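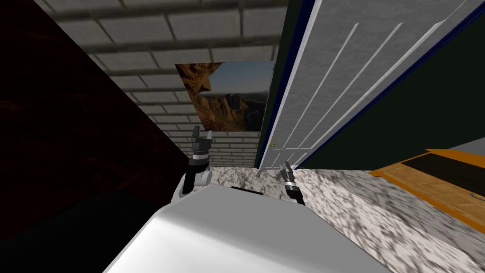 Figure 1. Simulated kitchen from the robot's own view, left gripper pointing up, right gripper angled down toward the marble counter.

Unit 9: Comparing two grippers in simulation
Notes by Declan Prendergast, October 2020

Welcome back, everyone! Last time we got the Statis controller talking to both arms (well, most of us did), and today we finally get to the part I've been looking forward to, which is putting the Ogunleye fingers up against the Cernon ones.

Before you run anything, spend a minute with Figure 1. The camera is tilted steeply, so the counter slopes down to the right, and it is very easy to steer by what looks level and drive your fingertips into the marble. Go by the wrist readings instead.

For each gripper, please do 32 reaches with the left arm and 32 with the right, and allow about 60 minutes for the lot. Write down the closing width and whether the object stayed put when the arm lifted. Keep the same camera pose for both grippers, or we can't compare a thing!

Reading for next time: the Flirnberg chapter on contact models, first half only. It's slow going, so bring your questions.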